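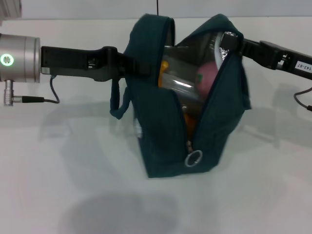 **Figure 3.** Soft zippered bag with a fabric handle strap, standing on its base with the top opening drawn apart. A transparent plastic container takes up much of the interior.

### 3.2 Bag geometry and access to contents

The soft bags in our household sample differ from boxes and baskets in one respect that matters for packing: the size of the opening depends on how the bag is held. A box presents the same aperture at all times. A fabric bag with a zip across the top has almost no aperture when left alone, and a wide one when its two sides are pulled outwards. We therefore recorded two values for each bag, the resting width and the held width, both taken at the level of the zipper tape.

Of the 1,328 packing episodes logged, 887 used a bag of this kind. The remainder used rigid containers and are treated in Section 3.4. Episodes were coded independently by Rosine Bailly and Janka Paulík with the Protach scheme, which separates opening, insertion, rearrangement and closure. Disagreements were confined mainly to the boundary between insertion and rearrangement, and 23 episodes were dropped where no boundary could be agreed.

Figure 3 shows the held condition. The fabric rises to two peaked flaps at the top, while the lower part is wider and boxier and rests flat on the table. This shape has a practical effect. Pulling on the flaps widens the mouth but does little to the volume below it, so an item that passes the opening will usually find room further down. Long rigid items are the exception, as they meet the side walls before they can be turned.

The type of contents also affects how much of the bag remains usable. Clear containers were coded as rigid, in the same class as tins and lunch boxes. When a rigid item goes in first, later items tend to settle against it, and the space left over is narrow and irregular. In Figure 3 a round pink object rests against the container. Round items were coded separately from other small items, as their final position is seldom the one in which they were released.

Handle straps were noted but not measured. A strap hanging outside the bag, as on the left in Figure 3, leaves the mouth clear. A strap lying across the mouth was coded as an obstruction and was moved aside before insertion in most of the episodes where it occurred.

Closure was attempted in 783 of the soft-bag episodes. We define closure as complete when the slider reaches the end stop without any item being lifted out again. The Toft and Likell item sets are reported separately in Table 4, as the Likell set includes a larger share of rigid items and its closure values cannot be pooled with the others.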